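Spreadsheet Skills for Finance Staff
Progress report to Wudine, February 2026

Summary
The course on lookup and date functions is on schedule. Of the 172 people signed up, 100 have finished the first unit. Ilta hosts the practice workbooks, and there have been no outages since the move in November. 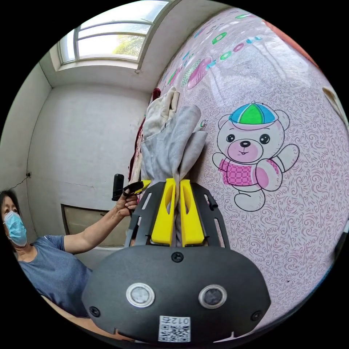 Work completed
We rewrote the XLOOKUP exercises to use a sample loan book - the old price list was too short to show what an approximate match does. The EDATE and EOMONTH pages are done. Seven practice workbooks still open with the wrong regional date setting and are being fixed one at a time. 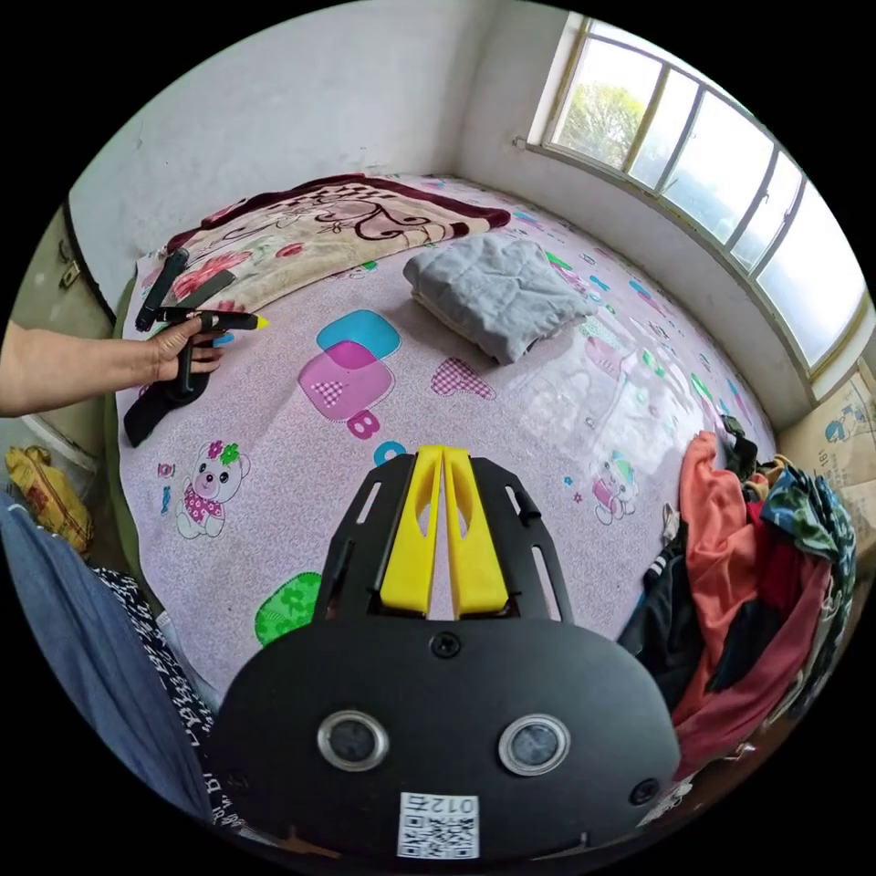
Müzeyyen Kozan wrote that the XLOOKUP unit was clear, but that the month-end exercise should come before the interest schedule, where people first need EOMONTH. We have changed the order.

Spending and next steps
Spending is under plan by roughly 20 percent, mostly on editing. We ask to move that amount to the XNPV unit, which Rathnayake will review. The Wumlow office starts its first group once the date fixes are in.
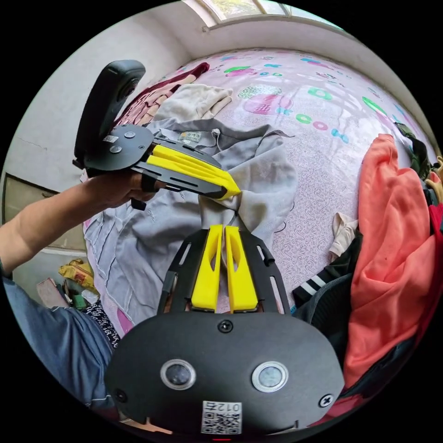

Gray garment on the bed, with the yellow gripper fingers in front.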